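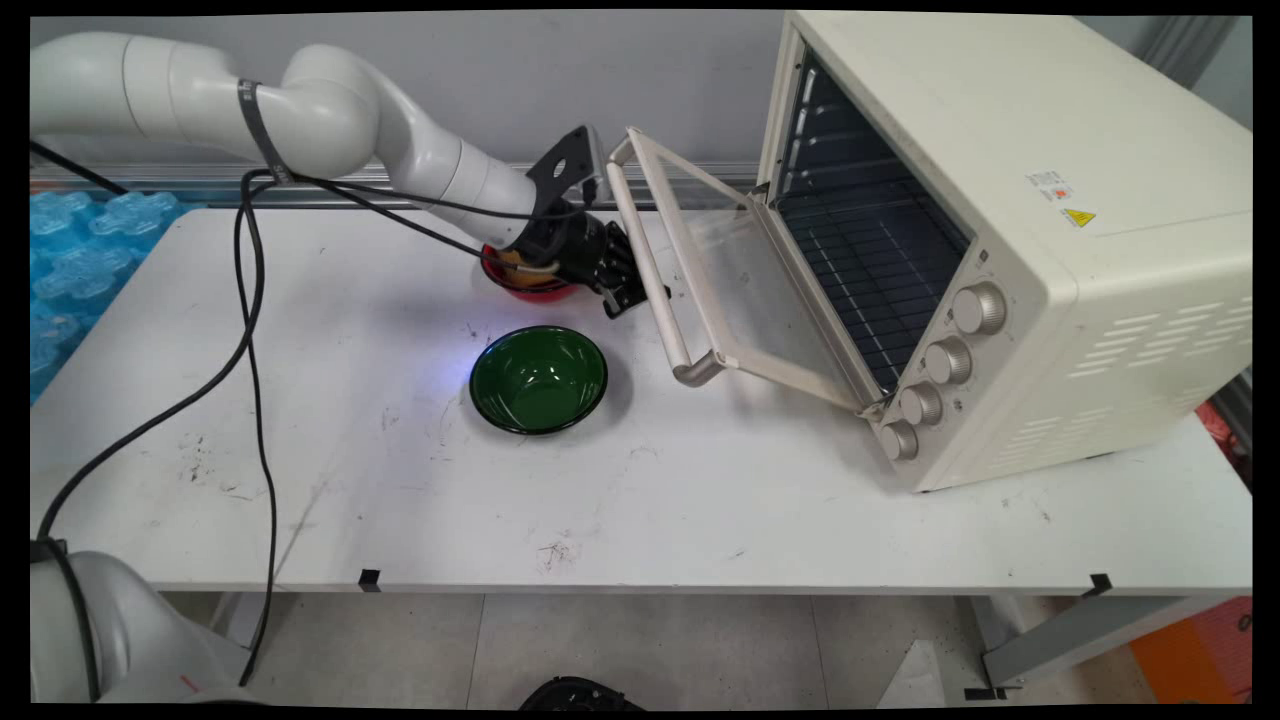

Notes for the Friday talk, Brekke hall -- small ovens, small suppers

Good evening, everybody, and thank you for coming out in November, when I know how nice it is to stay home. Thank Gunnel Lindqvist for the coffee. (Wait for the latecomers, the Jarness bus gets in at ten past.)

Start with my first toaster oven. I bought it when I moved to Eltcombe, into a kitchen so narrow that the oven door and I couldn't both be in it at once. Tell the story of the burned cheese toast, but keep it short this time, Signe!

Then the door. Leave yourself the whole swing of it before you plug anything in, and a clear spot right beside it for a hot dish. Mine opens down, my sister's opens sideways like a cupboard, and we have each bumped our knuckles in the other's kitchen -- ask who has which kind.

Bowls next. Please turn yours over and look for the oven mark underneath. If there isn't one, use it for serving and bake in something else. I lost a lovely bowl from Dodum that way and I still miss it.

Rack in the middle for most things. Leftover pasta, 12 minutes, foil on for the first half. Baked apples take longer, and they're worth it.

Pass around the recipe cards, 15 printed, so couples share. Questions until eight, then Folke needs the chairs.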